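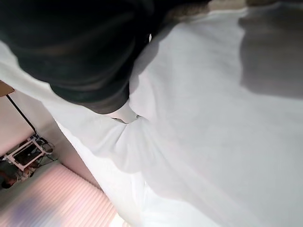
What should a small laundry or linen shop put in the budget first if it wants a robot arm for cloth work? The grippers and the spare parts for them, then the hours to set it up, and the arm itself last.

Skip to content | Home | Newsletter | Back issues | Contact

We use cookies to remember your settings. Accept | Manage

EQUIPMENT CORNER

Quick one this month, the planning sheet is due Monday and half of you have asked the same thing. So, notes from our own budget round, in no order.

Cloth is hard. Dark cloth lying on white cloth, a fold pinched up at one spot, wrinkles running off from it. That is the work, and that's what the quote has to cover. If the vendor only talks about boxes and trays, keep looking. We had three quotes. Prikbridge was the only one that asked what fabrics we handle before sending a price.

Wrist camera — get it priced as its own line. Barreto folded theirs into "accessories" and it took two calls to pull it back out. You want to know what a replacment costs and how long it takes to ship. Same with the cable.

Fingertips wear. Our line for them is $400 for the year and I expect to move it up in October. Order a second set with the first order, the shipping is the same.

Setup time. Everybody leaves it out. We put in 30 hours for the first task, and that's staff hours, on top of whatever the vendor bills. Second task should be less but don't write down less until you've done the first one.

Table and lighting. $2,000 in our sheet, looks high, isn't. Covers a table that doesn't shift, plus lamps. Shadows on white sheets gave us grief in the trial at Flelbridge, so ask for a trial under your own lights if they'll do it. Zeltumcombe will bring a unit to you for a day. The others want you to drive over.

Practice cloth. Cheap, still forgotten. Set aside up to 100 pieces in mixed colors, old stock is fine. Include black. Include white. Wash them the way you wash the real thing, new cotton behaves diferently.

Lease or buy? We're leasing the arm and buying the grippers. Lease has a swap clause at the halfway point, read yours for one. If it isn't there ask for it in writing.

Service contract — still arguing about this. Phone support only is the cheap tier and it's probably what we'll take for year one. More when we've signed.

Send your sheets in by noon Monday please, late ones go to the next round.

Recent items
Folding table heights, the long answer
Reading a lease: swap clauses and early return
Lamp placement for white goods
Spring parts order, what came and what didn't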